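Unit 4: Linens and Laundry
Housekeeping Operations, Flanagan Hall
Instructor: Lleucu Llewellyn

Reading for this unit: packet, first two sections. Bring the par sheet you filled in last time.

Par stock

Par is the amount of linen needed to make up every bed in the house once. A house that runs on one par has no slack at all. Most small inns carry three: one on the beds, one in the wash, one on the shelf. A fourth is worth the money if laundry goes out to a plant and the truck can be late.

Work it out by item. A 50-room inn with one bed per room and two sheets per bed needs 100 sheets for a single par. Pillowcases are figured separately and are the item most often short, so check them first when you take inventory.

Sorting

Sort by fiber, then by soil. Cotton and blends do not dry at the same rate, and a mixed load comes out with half of it overdried. Stained pieces go in their own bag, tied and tagged with the room number. Do not use guest linen to wipe up spills. This is the largest single cause of early discard in the Grirnmont case, which we will go over in section.

Washing and drying

Fill the machine to its rated load by weight. Overloading saves no time; the pieces have to be run again. Sheets lose strength a little with every wash, and most of the damage comes from too much heat and too much bleach. Shake out each piece before it goes in the dryer. Let folded linen rest for a day before use if the shelf stock allows it.

Carrying and staging

Clean linen travels covered, and never in the same cart as soiled linen. Keep it off the floor at all times. Unload at the room, not in the hallway.
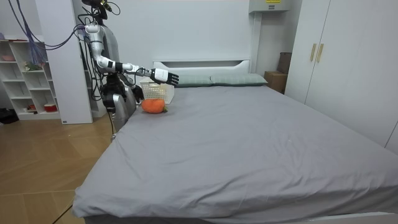

Murport, June

Section notes, recorded by Darragh Mac Giolla

The group compared the two discard logs. The Grirnmont log lists a reason for each piece pulled. The other gives only totals, so there is no way to tell worn sheets from stained ones. A log without reasons is not much use for next year's order.

Loss rates: the class figure was around 40 pieces a season, mostly pillowcases and hand towels. Show your arithmetic if you use this in the write-up.

For next time: finish the par worksheet, both sides, and read the section on mattress rotation.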